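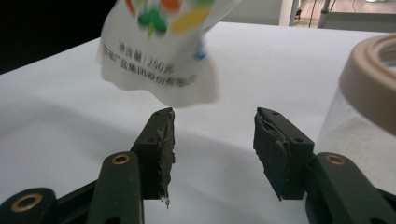 03/11/2018 — Birstead, back office

Okay, writing this up before I forget which key goes where. Rocío and I spent the morning walking the second floor with the laser measure, and I finally have numbers I trust for the small suites. The old plan the landlord gave us is wrong in at least two places (the corridor wall by the kitchen has been moved at some point, and the cupboard behind suite 7 isn't on there at all!), so please stop quoting from it. I've put a red X on the copy in the drawer.

Total lettable on that floor comes to 1,915 square feet. The old plan said more, and I know Evaristo has been using the old number in his emails, so Evaristo, if you're reading this, sorry, you'll have to send a correction to the Zavala people. They're looking at taking the whole floor and they will measure it themselves, they seem like the type.

Suite 202 is the one everybody asks to see. It gets the light, it has the nice door, and it's the furthest from the elevator, so you don't hear the ding all day. I'd been assuming we could put six desks in there. I taped them out on the carpet with Rocío and six works only if the person by the radiator never pushes their chair back. Five is comfortable. Let's list it as five and let people talk us into the sixth themselves.

Tape notes, for whoever does the next floor:

- blue painter's tape, the wide kind. The cheap beige stuff pulled fuzz off the carpet tiles.
- mark the door swing first, then the desks. I did it the other way round and had to redo half of it.
- write the suite number on the tape itself. All the desk outlines look the same on my phone later.

Then the phone booths. Siriporn has been testing them with a radio inside and herself outside holding the sound meter, and the left one is noticeably worse than the right one. Same model, same delivery. She thinks the door seal is seated badly along the bottom. I pushed on it and it does move more than it should. We got up to 40 on the meter with the right one closed and the radio going, and I didn't write down the left one, which is annoying — will redo it when the floor is quiet. Don't show the left booth to anybody until then, or show it with the door open.

Internet: still waiting. The line into Birstead is live, the switch is in the rack, and the ports on the north wall are patched. South wall isn't. Uriel labeled everything on the south side before he left for the Trivesholm job and his handwriting is something else, I can't tell a 1 from a 7. I've asked him to send me the list typed up.

Pricing, just thinking out loud. Perla wants one flat monthly rate with everything in it: desk, heat, cleaning, mail, meeting room hours. I like it, it's easy to say on the phone. My worry is the meeting room. At Jedodmont we gave unlimited hours and one tenant basically lived in there, and the others grumbled about it right through January. Maybe a set number of hours, then a small charge? Perla and I went back and forth on it over lunch and didn't settle anything.

Still open:

- correct the floor area on the flyer and in the Zavala email
- reseat the seal on the left booth, test again, write down BOTH readings
- second key for the cupboard behind suite 7 (there's only one and it's on my ring)
- ask the landlord who moved that wall, and if there's a newer drawing
- south wall ports, once Uriel's list comes

The laser measure needs a new battery, it died in the stairwell. Stairwell width is still from the old plan, so treat it as a guess.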